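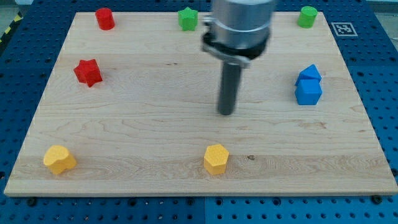
Sorting Shapes by Colour and Form
Perihan Canpolat, project report, Oct 24, 2025

2. Materials

For the project I used plastic blocks in red, green, blue and yellow, laid on a light wooden board. The forms include cylinders, stars, a cube and a triangular prism. I chose the board for its pale surface – the strong colours are easy to see on it.

3. Method

Each participant received the same task sheet, which I wrote in June. First they grouped the blocks by colour, then by form. The second task was more difficult to explain, so I changed the wording 4 times. In total I collected 372 answers.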